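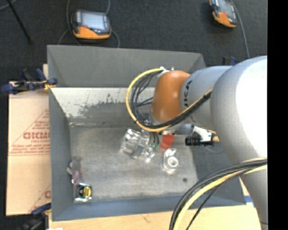

The Tuesday Table

Six o'clock, back room of the Thammasiri, Sturkthorpe. Chairs scraping. Somebody's soup going cold next to the scoring pad. Yupin Phetsri is shuffling two decks into each other and telling a newcomer he has already lost.

The game is Skasumero. Trivia, sort of. Bluffing, mostly. You draw a question card, read it to yourself, then read it out loud, either straight or with one word changed. Everybody else bets on whether you messed with it. Answering the question is optional and worth very little. Took me three rounds to get that through my head.

Phetsri came up with it on a long train ride with her brother-in-law, Montri Pongsiri, and a quiz book they had both memorized. "We knew all the answers, so the answers were boring," she says. "Then he started reading them wrong on purpose." By the time they got off they had rules on the back of a menu. Most of those rules are gone now. The changed word stayed.

The box holds 498 question cards, a betting board, tokens in six colors and a little brass bell that gets hit way too hard. First printing was 2,000 copies. There are 1,056 left, stacked in Pongsiri's hallway, and he would like his hallway back. A second edition is planned for June regardless, with shorter questions. People complained about the long ones and they were right, a four-line card about canal locks kills the room dead.

Tavion Hutchins drives over from Wiver for this. Best bluffer at the table by miles. His trick is changing the dullest word he can find. "River" to "stream." Folks listen for the big lie and it slides right by them. I bet against him twice and lost both tokens, then bet with him and lost that one to.

Czesław Ostrowski plays the other way. Never changes a thing. Reads every card like he's confessing to something. It works for a while, and then around the second bell they catch on and he is sunk.

Gripes? A few. The blue and purple tokens look the same under a yellow bulb. The rule for ties takes up half a page and still needs Phetsri in the room to explain it. With 2 players it's barely a game, the betting falls apart. Four is good. Six is loud and better.

Ehsan Ghorbani, who lost badly the night I was there, wanted a rematch before the tokens were even sorted. He got one. Lost agian, to a card about butter. Phetsri had changed "salted" to "melted" and kept her eyes on her soup the whole time.

Next game's at six, bring your own pencil.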